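Search notebook
Search

Bendwood household panel, working notes
April, started 9:40 am

Picking up where Torunn left off with the rent assistance module. The question for this round is whether the housing supplement reaches the households it was designed for, and whether the second-wave figures can be compared with the first. My view this morning was that they could. By lunch I had changed it.

The income variable is the trouble. Wave 1 asked for fortnightly take-home pay after all transfers. Wave 2 asked for the same thing, but the interviewers at the Wostside office were working from an older prompt card that says "wages and salary". A household on a part pension with no wages would have answered zero on that card and something well above zero on the other. Njål checked the audio for a batch of the Wostside interviews and the old wording is on every recording he listened to.

Counts from his check, copied here so they don't get lost in email:

Wostside interviews pulled: 80
Old wording confirmed: 73
No usable audio: the rest

I have flagged all 80. The ones without audio came from the same office over the same weeks and there is no basis for treating them differently. Flag variable is inc_prompt, 1 = old card, 0 = current card. Do not recode the income field itself. The raw value stays as keyed and any adjustment goes in a derived column.

Manolis asked whether we could rebuild the transfer component from the benefits roster later in the questionnaire. Partly. The roster has programme names and a yes/no for each, but amounts were only collected where the respondent had a statement to hand. For the aged pension the scheduled rate could be imputed with reasonable confidence. For the housing supplement it can't, as the rate depends on rent paid and on who else is on the lease, and the lease question was skipped for boarders. So the variable we want most is the one we can't fill.

Sent a note to Mieczysław at Sotomayor about re-contact. He says the call centre could take a short re-interview of the flagged group, income and roster only, 17 minutes by the pilot timing. His concern is recall. The reference period was last winter and most of these households have since been through an indexation change, so they may report the current payment. Asking them to read from a dated letter would help with that, for those who keep the letters.

Ran the eligibility cross-tab with the flagged cases out. The take-up gap between renters in the private market and renters in public housing narrows but keeps its sign. With the flagged cases in, it widens a lot, and that widening was the result headed for the draft. Robel has taken the paragraph out. The chart stays out as well until the derived column exists.

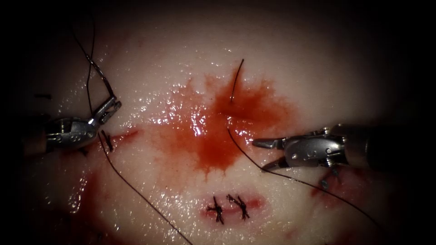
Can the Wostside cases still be used for the take-up estimate?

They can be used for the receipt question, which was worded the same way in both waves, but they have to be left out of anything that conditions on income.

Weights: dropping the flagged group leaves the outer suburbs under-represented, so the post-stratification has to be rerun. Cells under 50 to be collapsed with the neighbouring age band, same rule as wave 1. Prarix handles the raking step but it fails silently when a margin is empty. Check the log for the convergence line before using the output.

To do
- derived income column, pension only, with imputation flag (me)
- prompt cards at the other offices, photograph or scan each version (Njål)
- cost for the re-contact in writing (Mieczysław)
- codebook entry for inc_prompt (Torunn)

4:15 pm. Rerun finished, margins converged. Output saved beside the old weights, old file left in place.

Filed under: Income support, Housing, Survey methods, Data quality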